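**Zwischenbericht Arbeitspaket 4 – Ordnung und Kleinteillagerung in Wohn-/Schlafräumen**
Projekt Hurkadar, Standort Plullville
Berichtszeitraum: bis Ende März

## Stand der Arbeiten

Die Bestandsaufnahme am Standort ist abgeschlossen. Erfasst wurden 272 Einzelgegenstände, die in vier Gruppen geführt werden: Textilien, Kleingeräte, Dekoration und Verpacktes. Für lose Kleinteile sind offene Stoffkörbe vorgesehen. Sie lassen sich ohne Deckel befüllen, geben am Rand allerdings nach und müssen für die Stapelung im Regal noch versteift werden. 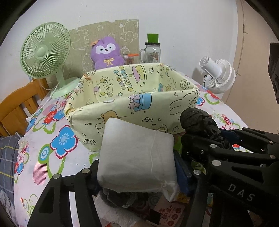
Die Zuordnung der Kleingeräte erfolgt nach Nutzungshäufigkeit. Ventilatoren gelten als Saisonware und werden von Mai bis September griffbereit gehalten, danach mit aufgewickeltem Kabel eingelagert. Schraubgläser und Dosen verbleiben in der Gruppe Dekoration, sofern sie keine Lebensmittel enthalten.

## Verpackung und Bündelung

Der Vergleich der Folien von Mulurex und Dağdelen läuft. Beide Lieferanten haben je 100 Zuschnitte bereitgestellt – die Restmenge reicht bis zum Ende des Arbeitspakets. 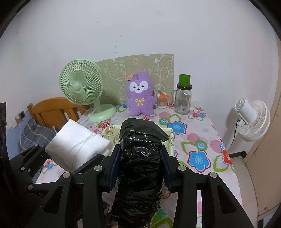

Für längliche Gegenstände ist die Umwicklung in überlappenden Bahnen als Standard festgelegt. Offen ist der Abschluss am oberen Ende: Bei dem Bündel in schwarzer Folie ist dieses kappenartig umgeschlagen, seitlich steht jedoch eine lose Lasche ab. Für solche Stellen wird ein Klebepunkt in die Packanweisung aufgenommen. Weiche Rollen werden mit Schnur gebunden und erhalten keine Folie.

## Mittelverwendung

Im Berichtszeitraum wurden 600 Euro für Verbrauchsmaterial abgerufen. Eine Umwidmung ist nicht beantragt.

## Nächste Schritte

- Versteifung der Korbränder, Erprobung mit zwei Einlagevarianten
- Überarbeitung der Packanweisung, Abschnitt Endverschluss
- Abgleich der Inventarliste mit dem Regalplan im April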